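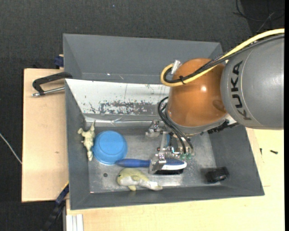 Wednesday, September 25, 2019

I've been meaning to write about packing for weeks now, and as I'm off again on Saturday it seems as good a moment as any (the bag is open on the bed and I'm avoiding it, if you must know).

When I went to Irnano in June I took the big blue suitcase, the one with the wheel that squeaks, and I filled it right up to the zip. Four jumpers! In June! I dragged it up the hill from the station to the Stusine guest house, 80 steps at the end of it, and by the top I'd made all sorts of promises to myself about never doing it again.

So this time it's the small rucksack and a very short list. Two pairs of trousers, three tops, the grey cardigan that goes with everything, a toothbrush, the little pot of face cream, and one book — a proper fat one of 900 pages, which I realise rather spoils the effect. I did try to swap it for something thinner, but I'm just at the part where the sisters fall out and I can't leave them there for ten days.

Shoes are still the trouble. I'd like to wear my walking boots on the train and carry the sandals, but my feet get so hot, and the journey to Palumbo is a long one with two changes and not much of a café at either. I may go and try the boots on again after supper, with the thick socks this time, and see how I feel about it.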